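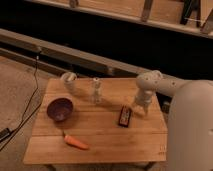 A bowl, a carrot, a small package, a bottle and a cup. Which one lets the light go through?

Light and things: why can we see through some of them?

Put your hand in front of your eyes. Can you see the room through your hand? Of course you can't. Now look through a window. You see the street, the trees, maybe the neighbour's cat. The window is a solid thing too, and your eyes look through it with no trouble.

To understand why, we must think about light. Light comes from the sun, from a lamp, from a candle. It travels in straight lines and very fast. When it arrives at a thing, it can go through, it can bounce back, or it can be taken in by the thing and stay there. Most things do a little of each.

See-through things

When light goes straight through a thing, we say the thing is transparent. Clean water is transparent, and so is window glass. Many drink bottles are also like this. You can look at a bottle from outside and know if there is still juice in it, and you don't need to open the cap.

A transparent thing is not invisible. Look at the edge of a drinking glass and you will find bright lines there. The light bends a little when it goes in and out of the glass, and some of it bounces off. Thanks to these lines we don't knock over all our glasses at breakfast.

Half-and-half things

Baking paper, a bathroom window, a thin white curtain – these let light go through, but they mix it up on the way. You can see that it is day outside, but you cannot see who is standing there. The word for this is translucent. It is a long word. Say it slowly: trans-loo-sent.

Some bottles are more translucent than transparent. If the plastic has ridges, the light bends a different way at each ridge, and the things behind look wavy or cut in pieces.

Things that stop the light

A carrot stops the light. A dark bowl stops it too, and a wooden table. We call these things opaque (you say it oh-pake). To see what is in an opaque bowl you must look from the top, or tip it towards you.

Opaque things make good shadows. The light cannot pass, so there is a darker place on the other side. Put a bowl on a table near a lamp and look at the wood beside it. The shadow of a clear cup is much paler, and often it has bright spots inside.

And the colours?

When white light falls on a carrot, the carrot keeps some of the colours and sends back mostly orange. The orange comes to your eye. A black thing keeps nearly all the light and sends back only very little. A white cup does the opposite and sends back nearly everything.

Shiny is another matter. A dark bowl can be shiny, and then you find a pale patch in it where the light jumps off the smooth surface. Move your head and the patch will move also.

Try it at home

You need a torch, a white wall and 8 small things from the house. Ask a grown-up before you take anything made of glass.

Before you switch on the torch, make your guess for each thing: transparent, translucent or opaque. Write the guesses on paper. Then make the room dark, hold the things one after another between the torch and the wall, and look at the shadow. Did you guess right? Please don't shine the torch in anybody's eyes, and not in the eyes of the dog.

A clear cup and a black marker are a good pair to begin with, because they are so different.

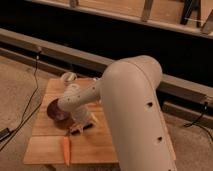
Rocío Urquijo wrote to us that children in her group, who are 9, wanted to know what happens when you fill the clear cup with water. They held a pencil behind it and the pencil became fat! One boy was sure it was a trick pencil, so they had to try with a spoon as well.

The pencil did not change, of course. A round cup full of water works like a magnifying glass. The light from the pencil bends in the water, and your eye believes the pencil is bigger. Move the pencil further back and it may turn around, so that left becomes right.

You can add this to your test. Draw an arrow on a piece of paper, stand it behind a full cup and pull it slowly away. Watch which way the arrow is pointing.

Words to remember

Transparent: light goes straight through.
Translucent: light goes through, but mixed up.
Opaque: light cannot go through.
Shadow: the darker place behind a thing that stops the light.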